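Search stories... Go

THE PEPPER RULE

Rule 10: no arm closes on an object until the operator says it out loud. Out loud. Prys Price had written it on the wall at Pollthorpe himself, in marker, then walked off and left me with the shift.

103 tries on the sheet. Mine was next.

"Say it," said Ammann, over the headset from Sterkville.

"Say what?"

"What you're closing on."

Green cloth, white plate, fingers hanging there. My mouth was dry. Stupid, it's a plate. 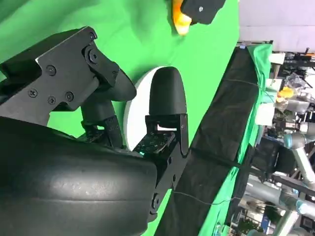 "Plate," I said. Too quiet. She made me do it again, louder, and then log it, and then initial the log. Fifty percent speed, hand off the stick between moves. All in the Stivico handbook, page 23, which I had signed and not read.

"Why out loud?" I asked.

"Becuase you'll look at one thing and think another. Everyone does."

Next one. I was tired, I wanted my sandwich. I had the sheet in my lap and the sheet said plate.

"Plate," I said.

"Is it?"

I looked up.
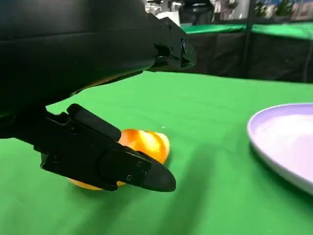

Orange pepper under the finger, plate off to the right.

"Pepper," I said. "Sorry. Pepper."

"Stop, log it, start over."

So I did. Wrote it in the column for wrong calls, which was mostly Prys. His initials all the way down the page. I hadn't known that. He never said.

Two arms now, one table. Another rule for that, second gripper holds untill the first one is called clear.

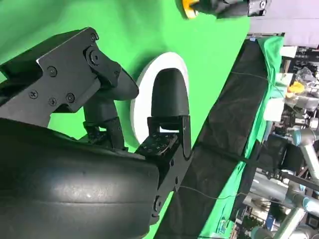

"Plate," I said, loud enough that somebody down the hall turned a radio off.

"Go on then," said Ammann.

I took my hand off the stick first.

10 comments
50 shares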